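How a Gripper Gets Looked After

A gripper is the part of a robot that picks things up. The one at the Gostcombe workshop is called Hatent. It has two fingers, and each finger has a soft pad on the inside so that it can hold smooth things without scratching them.

Checking the pads

Pads wear down a little every time they squeeze something. Once a week, on Sunday, the fingers are opened wide and both pads are checked. Fuzzy edges and bits of lint are signs of wear - a bit like the heels of old socks. Lint can be picked off with tweezers. Screws are checked too.
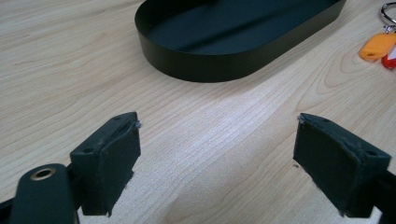

Changing a pad

1. Switch off the power.
2. Take out the screws and put them in a dish.
3. Peel off the old pad and wipe the finger clean.
4. Fit the new pad and put the screws back.

The whole job takes 10 minutes. After that, Hatent practices on easy things, such as a sponge or a key tag, before it goes back to work.

Word to know

Wear: the damage that comes from using something again and again.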